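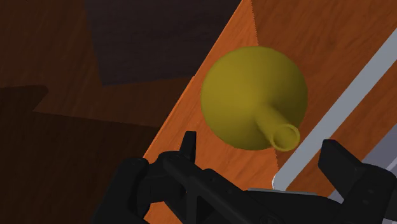 Notebook, equipment planning, September

Spent most of the morning on the purchase list. Writing it up before I forget which quote was which. The request has to go in as one sheet with a total at the bottom, so anything not on it by then waits until next year.

Where we are. The simulated bench is doing what we wanted from it. The vase task loads, the wrist view renders properly, and the wood grain and shadows look good enough that I have stopped fiddling with the lights. The question for this entry is how much real hardware we need to buy to go with it, and what can stay in simulation for another year.

Gripper first. The model we use in simulation is a two-finger one with linked fingers, and I would like the real one to have the same layout so that we don't end up keeping two sets of finger geometry. Two quotes in:

Kitier: gripper, mounting plate, cable, one spare pair of fingertips. Delivery 6 weeks. Price includes the first year of repairs.
Clarkier: gripper only. Plate and cable are separate lines and the fingertips are sold singly. Delivery 10 weeks.

Clarkier looks cheaper on the front page and is dearer by the time you have added everything up. They also want payment with the order. I have asked them for a revised quote with the plate in it, but my vote is Kitier unless the new figure is a lot lower.

Opening width is the thing to check before anybody signs. A large round body is awkward for a two-finger gripper and the vase is nearly all round body. The neck is a much easier thing to hold. If we only ever grasp by the neck or the rim then either gripper will do. If we want to take it by the bulb we need the full stroke, and I don't trust the drawing on the Kitier sheet, which gives the width between the finger links and not between the tips. Have written to ask. Until they answer, the line stays on the sheet marked provisional.

Camera. We need one on the wrist and one fixed. The wrist one matters more. In the simulated wrist view the gripper takes up a good part of the bottom of the picture, and with a narrower lens it would be worse. So: wide lens, short body, and a bracket that lets us tilt it. The Molumon bracket tilts but is heavy. We could print our own and put the money towards a second camera as a spare. I have put the spare down as a separate line so that it can be struck out without redoing the rest.

Computers. This is the expensive bit and also the bit people will argue about. At present a full rendering batch takes 39 minutes on the shared machine when it is free, and it usually isn't. I timed the same batch with shadows turned down and it came to 37, so there is next to nothing to be gained that way and I have put the shadows back. Options as I see them:

1. Buy one workstation with a decent graphics card and keep it in the lab. Highest cost this year, nothing after except power.
2. Pay for hours on Mercado. No cost up front, but it comes out of the running budget, which is already thin, and we would have to estimate the hours in advance.
3. Carry on with the shared machine and run everything overnight or on a Saturday.

I prefer 1. If the total comes back too high, fall back to 3 and not to 2. We tried estimating hours in the spring and were out by a long way.

Test objects. Cheap, but they need a line. The simulated vase is smooth and has no pattern on it, so a plain glazed one would be the nearest match. Glaze is a worry for the cameras – shiny things with one bright lamp over them give a white spot that moves about. It is worth having one matt one and one shiny one. I would also like a plastic one of the same sort of shape for the first few weeks, while we find out how hard the gripper closes. Ask the workshop whether they can print a bulb that size in two halves. Breakages should be budgeted for. I have allowed for 10 ceramic pieces over the year.

Bench. Using the existing wooden top. It needs a sand and a coat of varnish, no purchase required. I did think about asking for a metal table but the arm's base plate can be bolted through the wood with a backing plate underneath, and the clamp holes from the last rig are in nearly the right place. One backing plate to be cut, from stock.

Safety items. Emergency stop on the bench edge, a second one by the door, floor tape, a screen for the side facing the walkway. The screen is the only large item. The safety form needs the reach of the arm with the gripper fitted, so it can't be finished until the gripper is settled. Start the rest of it now anyway.

Things I had left off the first version of the sheet and have now added:

Spare fingertip pads (these wear, and the last set went much sooner than the maker said)
Cable chain for the arm
Longer network cable, since the socket is on the wrong wall
Delivery charges, which came to over 6 per cent on the last order and were not budgeted at all
A lamp with a dimmer

Taken off the sheet: the force sensor. It would be nice to have but there is no task this year that needs it. I have kept the quote in the folder. Also taken off: the second arm. We have not got a month's work for the first one yet.

Order of buying, if it is approved in full. Gripper first on account of the delivery time, then the workstation, then cameras. Objects and small parts can come out of petty cash whenever.

To do:
Chase Kitier about the width between the tips
Get Clarkier's revised quote
Measure the bench for the screen
Check whether the workstation price includes tax – the quote doesn't say
Weigh the Molumon bracket with a camera on it
Send the sheet round for comments before it goes in

Left the render batch running at 17:30.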